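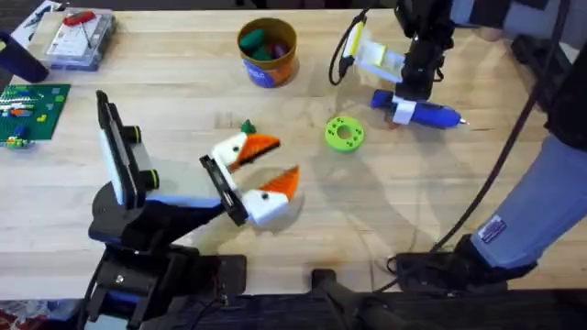 Butcher-block tabletop, with the orange-tipped gripper open.

Plendow Adult Reading Program
Progress report to the Kollach Fund
September 28, 2019
Prepared by Zuzanna Domański

Evening classes have run in Purnell without a break since March. We planned for two groups and now have four, as the beginner class filled up early and had to be split. Ankit Dubey teaches both beginner groups. Sulastri Ngau has the intermediate group and the writing class.

Attendance dipped in the summer, mostly among people on shift work at the packing plant. We moved one class to a later start and 11 of the learners who had stopped coming are back.

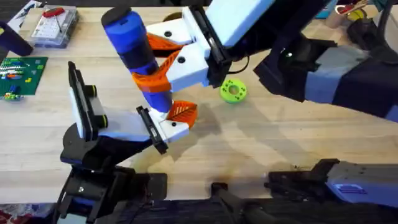 The new workbooks cost more than we budgeted. The Sitompul edition has larger print and better answer keys, and the tutors asked for it, so we bought it and put off replacing the whiteboards. The travel line is underspent and should cover the difference.

Five learners are ready for the county reading test. Fikri Govindasamy is handling their registration and will go with them on the day.

Still open: we have no backup tutor for the writing class. Chiharu Kuroda has offered to sit in next term and could take over when Sulastri is away. We would need your approval to pay her at the tutor rate.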